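Calloway town council recount, does a 3 vote margin trigger it?

plumtree_annie
Hi all, long-time reader here (and a slow typist, so bear with me). The Calloway seat came down to 3 votes out of 451, and my neighbor swears the recount is automatic.

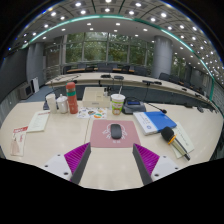
I called the clerk's office and a very sweet fellow told me the candidate has to ask in writing, which left me more confused than before!

DeligiannisC
Your clerk is right, Annie. Under the Calloway charter the loser has seven days from certification to file. Nothing happens by itself.
- Charalambos

hetholm_hank
Have to disagree, friend. Over in Hetholm anything under one percent gets recounted, no letter needed, and I always figured it was the same all over the county.

DeligiannisC
Hetholm changed its charter, Hank, and Calloway never did. Section 9, if you care to look.

plumtree_annie
Bless you both, reading section 9 tonight with a big pot of tea. Does the week include the day they certify?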